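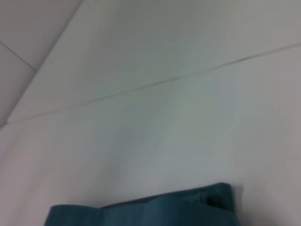
Dark teal fabric and a pale surface with a thin seam

Nuvley and Serken Friendship Circle
Minutes of the meeting held 15/11/2025, Aoki Room

Nanami Oda was in the chair and Riku Murakami took the notes, which he asks you to read kindly, as he was also trying to follow the map discussion and eat a very good ginger cookie.

1. Welcome and last minutes

Nanami welcomed everyone in from the rain and was especially glad to see the two new members from the library. The minutes of the last meeting were accepted with one correction: the river captain who carried the first letter from Nuvley to Serken was on his second voyage, and the notes had put him on his third. Riku has fixed this in the file copy and begs the captain's pardon.

2. The letters

Nanami gave us a lovely long report on the letters between the two towns' mayors. We now have readable copies of 36 of them, beginning with the stiff little note about the ferry landing and ending with the one in which the Serken mayor describes his daughter's wedding at such length that he quite forgets to mention the grain agreement. She read the wedding passage aloud, and then, by request, read the cake part again.

There was a good deal of talk about how much of this to print. Riku felt the grain and ferry letters were the heart of the story, being the reason the two towns had anything to say to each other in the first place. Others thought readers would come for the wedding and stay for the grain. It was agreed to print both, with a short note before each letter saying who was writing and what was going on in the two towns at the time — and to leave the spelling alone, however strange.
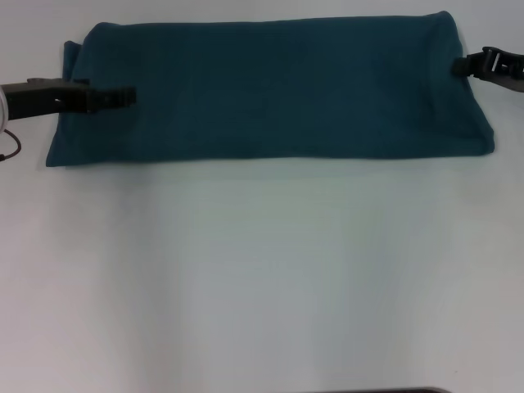

The question of the missing winter came up again. No letters have been found between the flood and the following spring, and the Serken archive has now written back to say that its own box for those months holds only receipts. Nanami will ask whether we might have copies of the receipts anyway, since a bill for ferry rope can tell you a good deal about who was crossing.

3. Exhibition panels

The draft text for the panels was passed around and generally liked, though several people found the opening one a bit heavy on treaties. Riku will rewrite it to begin at the ferry landing, with the treaty moved to the second panel. The old road between the towns was given as 108 miles in one place and plain "a hundred miles" in another. We settled on 108, which is the distance on the surveyor's map, and the map itself will hang beside it so people can trace the route with a finger if they like (on the glass, please).
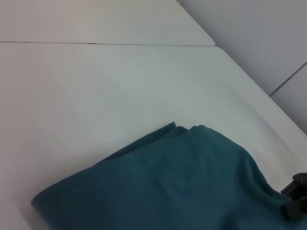

Teal cloth, folded and bunched, on a white tabletop

Both town names will appear at the same size on every panel, and the order will swap from one to the next. This took longer to decide than anyone expected, but everybody seemed happy by the end of it. The Serken side has offered to check the translations and would like the final text before the end of November.

4. The booklet

Tekeck has sent a price for printing 300 copies at 87 pages, and then called to explain, very nicely, that a stapled booklet can't have 87 pages and we had better find one more. The suggestion of a blank page for notes was made and well supported, but Nanami would dearly like to use it for the ferry timetable, and the timetable won. As for the cover, Riku spread out his paper samples and we went back and forth between a brick red and a gray that looked rather sad under the lights. In the end we preferred a muted blue-green, somewhere between teal and petrol blue, close to the color of the folded fabric pictured next to this item, with the title in cream. Riku will ask Tekeck for a proof in that shade and in one a little lighter.

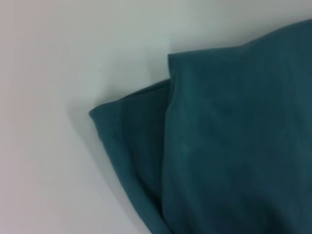 5. The visit from Serken

The guests will come for the opening and stay two nights. Nanami has drawn up a plan with a walk along the old landing on the first afternoon, supper in the Aoki Room, and the opening itself the next morning. It was asked whether the speeches could be kept short this time. Nanami said she would do her best with her own and would write to Serken tactfully about theirs. Anyone with a spare bedroom should let her know, and please mention cats.

6. Other business

A member has found a ferry token in a drawer at home and wonders if it belongs to our line or the lower one. She will bring it next time. Riku reminded us that the box of loaned photographs must go back to its owners once the scans are checked — please don't write on the backs, even in pencil.

The next meeting will be in the same room, and the date will go out by email once Serken has confirmed the travel plans.

Notes by Riku Murakami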